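February, bench notes, sandwich station

OK so the question on the whiteboard this month is still "can it make lunch yet?" and I'm writing down where I think we are before I forget half of it. Short version: sort of! Longer version follows.

Benjie Malabanan rewrote the grasp planner over the break and it's so much better on soft stuff. The old one treated everything like a Comonik bracket (find two flat sides, squeeze, go) and that's fine on a shop floor but awful with food. The new one starts wide and closes slowly, and it gives up early if the force curve looks weird. I ran 18 tries on plain bread with it and only had to step in on 3, and two of those were me setting the slices down crooked.

Lettuce I'm calling solved enough. It doesn't care much where you grab it, and if a leaf lands a little off, well, that's how I make sandwiches too.

Tomato is the one that keeps me here past dinner. It's slippery, it's heavy for its size, the skin side and the cut side behave like two different materials, and the slices like to lean on whatever is next to them. A slice lying flat is hard because there's no edge to get under. A slice standing up against the divider ought to be easier, and I'd love to come in with one finger on either side, but then the divider is in the way and the planner has to decide if it's touching tomato or plastic.

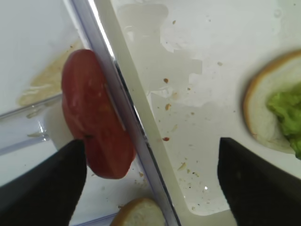 What I want to try next is tilting the wrist so the fingers come in along the divider, with the softer Birnura pads on. Benjie thinks the pads will pick up too much juice and wants to try a scoop motion first. We can do both, it's just an afternoon.

The other thing is cleanup. Crumbs and sauce build up in the trays, and the wrist camera reads smears as edges more often than I'd like. Wiping between runs is cheating if we ever want this in somebody's kitchen, so from now on I'm leaving the mess in for the first 11 runs of each set and logging it.

Still to do: order tomatoes, check the left finger screw, ask Kemeys if they have thinner dividers.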